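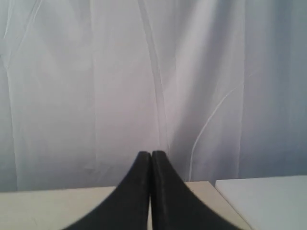 Re: [teleop] two-arm skewer task

Freya Rowbotham wrote:
> Has anyone got usable demos of the skewer task yet? Ours all
> stall once the second arm comes in. Do you start with the tray
> on the left or the right?

Hi Freya,

Yes, and I'm really pleased with this one! We're driving both arms by remote control, 30 demos a session, and want 200 before we train anything. I put the tray between the arms — turned at an angle, so neither gripper has to cross the other.

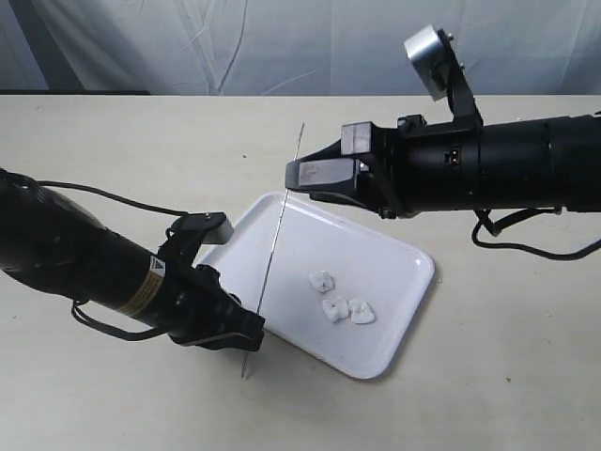 Left gripper holding the skewer low, right one open near the upper end, three white pieces on the tray.

What helped most was slowing right down with the left hand. Cheuk-hei did 20 that way and they're lovely to watch (I've played them back far too often). Shall I send you the first 11?

Lærke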